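Filed under: Local History > Coast and Shipping > Wrecks

Which wreck do the timbers at Goltlow belong to?

marshpost
After the September tides there were ribs showing again on the beach at Goltlow, just north of the old slipway. I counted seven before the water came back over them. The board in the car park says they are the Gosis, a coal brig lost in a winter gale, but my grandfather always called her the Stallton boat and said the Gosis broke up on the bar and left nothing. Has anyone looked into this properly?

tern_45
The board is right as far as I know. The Gosis was coming down light from Stallton when her anchors dragged. The parish burial register has four of her crew in it, and the entry says "cast up below the slip". That puts her within a short walk of your timbers.

marshpost
It puts the bodies there. Bodies move.

Oldlugger
Agree with marshpost. The set along that beach runs south for most of the tide, so anyone lost on the bar would come ashore near the slip. I worked pots off there for years and lost gear on something hard at the bar that isn't rock. I would put the Gosis out there.

Also the ribs on the beach are too light for a brig of 245 tons. I put a tape on two of them and they were under 10 inches across. You would want something heavier in a collier.

tern_45
Were you measuring at the foot or near the top? They taper, and they have had well over a century of sand going past them. I wouldn't rule anything out on that.

Oldlugger
Near the top, that's all there was to measure. Fair point, but they still looked light to me. Spacing was wide as well.

quaysider
I have a copy of the coastguard's letter about the gale, or most of it. My aunt transcribed it from the original before it went to the county record office. The part that matters is this: the rocket line was fired from the beach and fell short twice, and the third got across her but the men were too cold to make it fast. She was "full 50 fathoms from the low water mark" at the time. 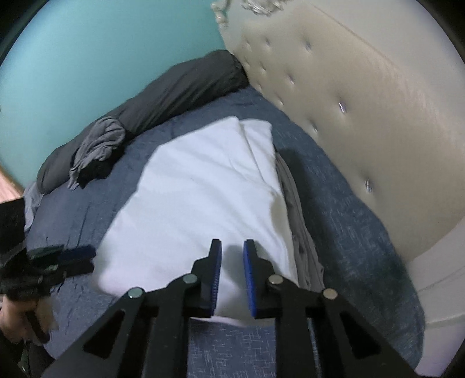

Fifty fathoms is 300 feet, so she was well off the beach but nowhere near the bar, which is the best part of half a mile out. Neither of you gets what you want from that. She could have been driven further in during the night, and the letter doesn't say where she was by morning. The last page is missing.

tern_45
That is closer to the beach than to the bar, though. Half the night still to go and an onshore wind. I'd say she came in.

Oldlugger
Or she broke up where she lay. What does the letter say about the masts?

quaysider
Mainmast gone by four o'clock. Foremast not mentioned.

saltpan_lane
Coming at it from the Stallton side. There was a sailing barge belonging to the Ng family, who had the chandlery on the quay there, and she was run ashore at Goltlow leaking and never got off. No lives lost so there was no inquest and hardly anything in the paper. She was sold for breaking where she lay. A barge would fit the light frames, and people here would naturally have called her the Stallton boat.

marshpost
That is very interesting, thank you. Do you have a name for her?

saltpan_lane
Not yet. The sale notice only says "the barge, as she lies, with chain and one anchor". I'll look at the harbour dues when I'm next in.

tern_45
If she was sold for breaking, why are the ribs still there?

saltpan_lane
They took what was worth having. The bottom was already in the sand.

Oldlugger
Next time they show, somebody should look for the floor. A barge will be flat and a brig won't. You'd only need to dig down a couple of feet between two ribs.

quaysider
Please ask before digging. I'd try the county archaeologist first. They may want to come out themselves.

marshpost
I'll write to them this week and post the reply on here. The sand is building up again already, only three ribs showing this morning.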